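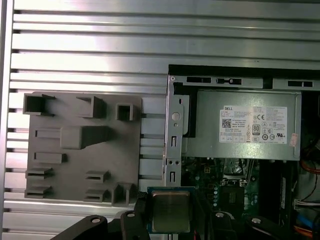
Open Day at the Pladora Workshop: Your Questions

What will I see if I come?
Mostly a robot arm working inside a desktop computer! We set it up on the slotted bench, take the side off the PC and let the arm handle the processor. I've stood through it more times than I can count and I still lean in.

How long is a demo?
Plan on 30 minutes, with time to ask things after. We run 2 in the morning and more after lunch if people keep showing up (they usually do).

Is it a special computer?
Nope, it's a Dell, the kind you'd find under a desk in any office. I like that, because half the visitors tell me they've got one at home.

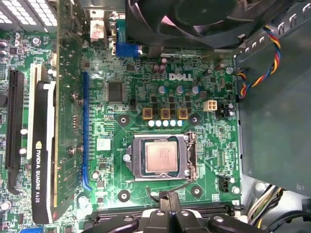 The processor in its socket, with the metal load plate up.

Why a processor, of all things?
It's small, it's flat and it has to sit just right. There are delicate little contacts down in that socket and you don't want to drop anything on them. Adwoa Tetteh does the talking for this part and she's much better at it than me, so save your hard questions for her.

Can my kids come?
Yes please! Ages 7 and up can stand at the front rail. Younger ones are welcome too, just keep hold of a hand.

Can I try driving the arm?
Not on the computer, sorry. Meinrad has a practice table in Room 726 where you can move foam blocks around, and the line gets long, so go there first.

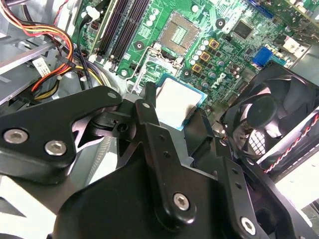 Hayley Crabtree

Do I need to book?
For groups, yes. If it's just you and a friend, walk in. We're open from 10 a.m. and the last demo starts at 3:30.

Can I take pictures?
Sure, but no flash while the arm is moving.

Where do I park?
Use the Vingate lot across the street. It's free for visitors, and the side door is closer than the main one.

Will you do this again?
The next one is in March. Chelsea Clegg keeps the mailing list, so give her your email at the front desk.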